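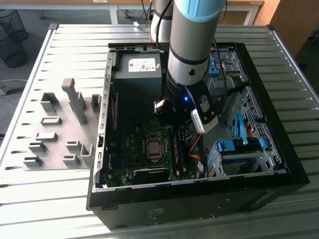 The Clirwood screwdriver set costs £11 less than the Botha one I used for years, and I bought it in November after the Botha handle split. It has one handle, a short extension bar and a tray of bits in a hinged case. I wanted something for small jobs around the house: glasses, door handles, the battery cover on the kitchen scales, and the odd computer. With a desktop tower laid on its side and the side panel off, you can work straight down into the case, and that suits a long, thin handle like this one.

The handle is the best part. It is 170 mm long with the extension fitted, and the cap on the end spins freely under your palm. The grip is ribbed rubber and stays put in a cold garage. My wife finds it a little thick. Damilola Iyamu, who borrowed it for a week to fix a sewing machine, liked it enough to order her own.

The bits are decent. I have used the two smallest crossheads most, and neither has rounded off. The flat bits are softer. One twisted slightly on a painted-over hinge screw, which was partly my fault, and Clirwood sent another in four days without asking for the old one back. The hex bits fit well, although the sizes are stamped so faintly that I marked the tray with a pen.

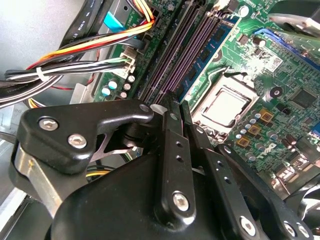 Green motherboard with the memory slots.

The magnet is strong enough to hold a small screw sideways but not a heavy one. If you want more pull, the Rikerance set has a better magnet and a worse handle. I tried both on the same cupboard doors and went back to the Clirwood each time.

My main complaint is the case. The lid closes with a single plastic catch, and by Christmas it was coming open in my coat pocket. I now keep a rubber band round it. The tray also grips the bits too tightly when new. Push down on the tip and the other end lifts, but the leaflet doesn't mention this and I spent the first evening pulling at them with my nails.

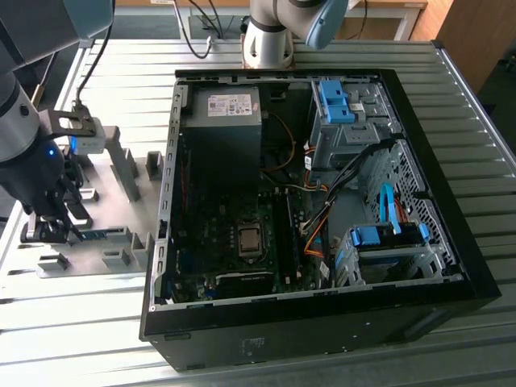

Tower on its side, power supply at top left.

The set weighs 185 g in its case, so it is no trouble to carry. There is a 2 year guarantee on the handle, and none on the bits, which can be bought singly.

Worth the money for light work. For anything larger than a cupboard hinge you will still want a proper full-size screwdriver. Four out of five, and I would give it the last point for a metal catch.

Reviewed January 5, 2018 by Ruan Cele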